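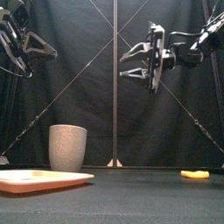
Black cloth is a pain. I'll start there as I've got twenty minutes before I need to be out of the door and the rest of this is just me going on about curtains. It went up in the end, it's black, it does the job. But it isn't flat. Look at the back panel behind the pole, all those soft folds and the bit of a sheen where the light gets it. I had that cloth under the steamer for most of an evening. The wires crossing behind the pole are tight as anything, and I quite like the little peach foot at the bottom, the one spot of colour back there. The cloth though. Grr.

So, what I did, in case you're about to do the same and want to save yourself the bother.

First lot of cloth came from a market in Wanley, bought in July when I was feeling clever. Cheap, thin, folded into a square by someone who clearly hated me. The creases from that folding never came out. Steamed it, ironed it on the back, hung it in the bathroom with the shower running. Still had a grid on it like a road map. It's now a dust sheet in the shed and very good at that.

Second lot was from Tkachenko, who sell it off the roll and will post it on a tube if you ask. ASK. I didn't know to ask, and mine came folded as well, but at least it's heavy stuff and the creases drop a bit by themselves. 6 metres of it. Cost more than I'd like to write down here.

The steamer is an Erora, borrowed, and it spits. If you've got one that spits, try it on the floor end first, as the drips leave marks on black that look like chalk when they dry. They brush out with a dry clothes brush. Don't rub with a damp cloth, you just get a bigger mark.

Yurii Romaniuk came over for the hanging and was much more patient than me. His way of doing it is to clip the middle first, then work out to the sides a bit at a time, pulling down and never across. I'd been doing it left to right like a shower curtain, which drags all the slack into the far corner and then you've a great sagging lump and nowhere for it to go. He also told me to leave it overnight and look again in the morning before fiddling. I fiddled. It was worse. Put it back how he'd had it.

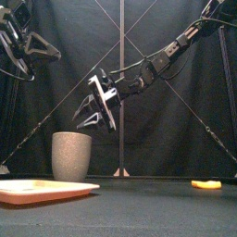

The other thing with black is fluff. I thought a black top would hide everything and it's the exact oposite, every crumb, every bit of lint, toast dust, cat. We don't even have a cat. I've tried a lint roller (leaves a faint stickiness, which then grabs more fluff), kitchen roll (is fluff), and a dry microfibre cloth, and the cloth wins by miles. One direction, back to front, then shake it outside and not over the carpet like some people in this house.

I've gone right off shiny things on it too. Matt or pale is nicer. The grey cup looks lovely on black, I'd never have picked grey in a shop, and the pink and white tray sort of glows. Same with the little orange slice, such a silly cheerful thing. I want to try something yellow next. Or green, but not dark green, I did that with a bottle once and it may as well not have been there.

Sides need doing as well as the back, by the way. I left them open for the first few days to save on cloth, and the light came in sideways and showed up every ripple on the back panel. Closed in on both sides it's so much calmer to look at. The side ones can be as wavy as they like, nobody looks at the sides and soft folds suit them. It's only the back that wants to be flat, so put your best bit of cloth there and use the scruffy ends round the edges.

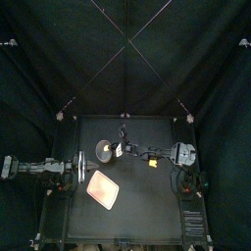 Still to do

Get the steamer back to its owner before she asks again.

Another go at the back panel. I've been told to wet the hem and let the weight of it pull the wrinkles out, will report back. Or sew a chain into the bottom, which sounds like a proper job and so probably won't happen.

Sweep. The floor round the front edge is pale and shows up all the black fluff, so I've now got the problem both ways round.

Order a spare bit from Tkachenko. On a tube!!

Right, coat on, late. If anyone has got fold lines out of heavy black cloth without spending an evening in a cloud of steam, please tell me how in the comments, I'll read them tonigt.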